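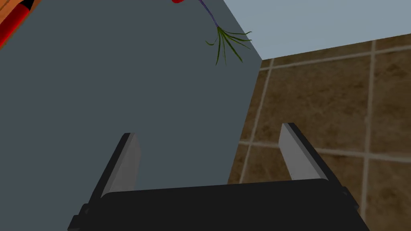

Credit: Syafiqah Sinaga / Jeneo

Jeneo Community Help > Home Cooking > Feeding a crowd

Soup for 30 people out of one ordinary home kitchen, how do I do it?

Posted by Syafiqah Sinaga
2021-05-07

Hi all! I said yes to making soup for our street lunch before I'd thought it through, and now I'm excited and slightly terrified. There will be 30 people, a mix of adults and kids, and soup plus bread is the whole meal. Somebody else has dessert.

I cook a lot, but for four. My kitchen is a normal size, with a normal stove and one decent stockpot that holds enough for maybe ten bowls. I can borrow another. I was thinking of one lentil and tomato soup (I make a really good one with cumin and lemon) and one chicken and vegetable for the people who look at lentils and get sad.

Things I'm stuck on: can I just multiply my recipe? Can I cook the day before? How do I keep it hot, given that the lunch is outside and a short drive away? And will the lentils turn to cement overnight, because they do that even in my small pot.

Any tips welcome, especially from people who have done this and got it wrong the first time. Thank you!!

238 people found this thread helpful

sutasby

Two soups is exactly right, and lentil plus chicken is the pair I'd pick too. I've done soup lunches every October for years and I love it more each time. There is nothing like a line of people holding bowls.

Start with how much you need. When soup is the meal, figure on a bowl and a half for each adult and one for each kid. A bowl for me is a cup and a half of soup, filled to where you can carry it without slopping. Work it out on paper, then split it between the two pots with a bit more lentil than chicken. People who eat everything will happily take lentil, but the vegetarians can't go the other way, and it's miserable to run out on them.

Multiplying the recipe mostly works! Vegetables, lentils and chicken you can scale straight up. These are the ones I go easy on:

Salt. Put in half of what the math says, then taste at the end. A big pot takes ages to come around, and it's very hard to take salt back out.

Chili, cumin, cloves, anything strong. Start at two thirds and add more once it has simmered. Dried spices keep opening up overnight as well.

Liquid. A wide-open pot on a small stove steams off less for its size than your little pot does, so if you scale the broth up fully you can end up with something thin. Hold some back in a jug. You'll want it the next day for loosening.

Garlic. I've never managed to put in too much. Ignore the math.

The slow part is the onions. If you tip a mountain of onions into a stockpot they steam and go gray and you never get that sweet taste. Do them in your widest frying pan in batches, and let each batch get properly golden before it goes in the pot. Put some music on. I usually do this two evenings before and keep the cooked onions in a box in the fridge, and then the real cooking day feels like a holiday.

Same with the tomato paste and the spices – fry them in the pan with the last batch of onions, splash in a little water, scrape up all the good brown stuff and pour it over. It makes such a difference in a big batch, where everything can taste a little bit boiled.

As for cement lentils, they will thicken, all lentils do. Stop cooking when they're just soft and loosen the soup when you reheat it. Brown or green ones hold their shape better than red if you'd like some texture. If your recipe is built on red ones, don't change it, just have that jug ready and stir often, right down to the bottom, with a flat-edged spoon.

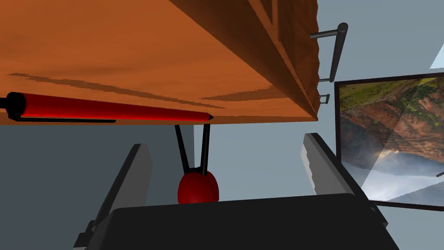 What goes in last?
Lemon juice, fresh herbs and any leafy greens, stirred in once the soup is reheated and a few minutes before you serve.

For the chicken one, thighs are so much nicer than breast. They stay juicy through a second heating. Simmer them whole in the broth, lift them out, shred them when you can stand to touch them, and put the meat back. Cook your noodles or rice separately if you're having any. Noodles left in soup overnight drink the lot and you open the lid to a casserole. I did that at my very first lunch and we served it with tongs. Everyone was lovely about it.

Toppings are where you get to have fun. A bowl of plain yogurt, a bowl of chopped parsley and scallions, some chili oil for the brave, croutons from whatever bread is going stale. Kids will eat soup they'd normally refuse if they get to throw croutons at it. Label the yogurt and keep it in a cooler until people are lining up.

You're going to have a great time!

Trummer

dont do potatoes in anything you plan to freeze, they go mealy. otherwise what sutasby said. also buy more bread than you think. then buy another loaf

oh and ladles, get one for each pot. if there's only one ladle it WILL end up going from the chicken into the lentil

Syafiqah Sinaga

Thank you both, this is wonderful. Ladles! I would never have thought of the ladles. I'm going with the onions two evenings before. Still a bit worried about the overnight and the driving, if anyone has more on that.

drorkovance

I can help with the overnight and the driving. I used to do the food for a hiking club, and getting hot soup up a gravel road is my favorite party trick.

Cooking the day before is a great idea and the soup will taste better for it. The part to take seriously is the cooling. A full stockpot left on the counter or pushed straight into the fridge stays warm in the middle for hours, and that's how people get sick. Don't wait for it to cool by itself in the pot.

Ladle it out into shallow containers, no deeper than the width of your hand. Roasting pans, baking dishes, ice cream tubs, whatever you've got. Set the metal ones in a sink of ice water and stir now and then, and you'll be surprised how quickly the heat goes. You want it in the fridge within 2 hours of coming off the stove. Leave the lids off or cracked until it's cold, and give the containers some space from each other so the air can move.

That means clearing the fridge first! Do it the morning of your cooking day, before you've got soup on every surface. Drinks, jams, pickles and mustard can all live in a cooler for one night. If you still can't fit it all, ask a neighbor for a shelf. You're feeding the street, so I doubt they'll turn you down.

A frozen bottle of water, washed well on the outside, is handy too. Stand it in the pot and stir around it. It brings the temperature down without watering anything down, and you can have a couple in rotation.

On the day, give yourself a lot longer for reheating than feels reasonable. A big cold pot on a home burner is slow. Medium heat, lid on, stir every few minutes, and bring it all the way to a real boil before you turn it down. If you rush it on high, the bottom catches and the scorched taste goes right through. If it does catch, don't scrape! Pour the soup off the top into a clean pot and leave the burned layer behind. I've rescued more than one lunch that way.

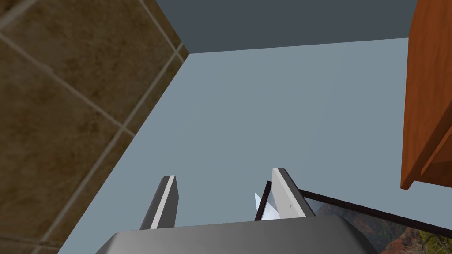
Getting it there hot

Forget driving with open stockpots, even with the lids taped. One sharp turn and you'll be finding lentils in the seat tracks until you sell the car. What you want is insulated drink jugs with a wide mouth, the big kind sports teams use, or a couple of slow cookers with clamping lids.

Whichever you use, preheat it. Fill it with boiling water, close it, leave it while the soup is coming up, then empty it and pour the boiling soup straight in. Fill it as full as you safely can, because air space loses heat. A cold jug will take the edge off your soup before you've left the driveway.

If all you have is ordinary pots, wrap them. Lid on, foil over the lid, two thick towels around the whole thing, then into a cooler or a snug cardboard box with more towels stuffed down the sides. Coolers keep hot things hot just as happily as cold things cold. Put the box on the floor of the car, never on a seat.

At the other end, an extension cord and a slow cooker set on high will hold soup that's already hot. It won't heat cold soup fast enough, so don't ask it to. No power? Then open one container at a time and keep the others shut until you need them. I serve from one pot, refill it from the jug, and keep the lid on between rushes. Outdoors the heat just flies off.

A few odds and ends I always pack: an old towel for drips, masking tape and a marker for labels, a jug of hot broth in a thermos for thinning, salt, a pile of cups for people who only want a taste. Mugs are better than bowls if folks will be standing up, by the way. I have a box of 100 paper ones that's lasted me for ages.

Write out what's in each soup on a card and tape it next to the pot. Celery, dairy, wheat, chicken broth, all of it. People with allergies won't have to come and find you, and you can go sit down and eat some yourself.

As for leftovers, anything that's been sitting out and gone lukewarm gets thrown away. The jugs you never opened, if they're still piping hot, can be cooled in shallow dishes at home and frozen. The lentil one freezes beautifully.

Trummer

the frozen bottle thing is genius, doing that from now on

Syafiqah Sinaga

I've found a friend with two of those sports jugs and my neighbor has promised me a whole fridge shelf! Practicing the lentil one this weekend at double size to check the cumin. I'll come back and post the final recipe for anyone who wants it.

Related threads in Feeding a crowd

Best bread to bake ahead for a big lunch
Can I freeze chili with beans in it?
How much pasta salad for a graduation party
Borrowing or buying a large stockpot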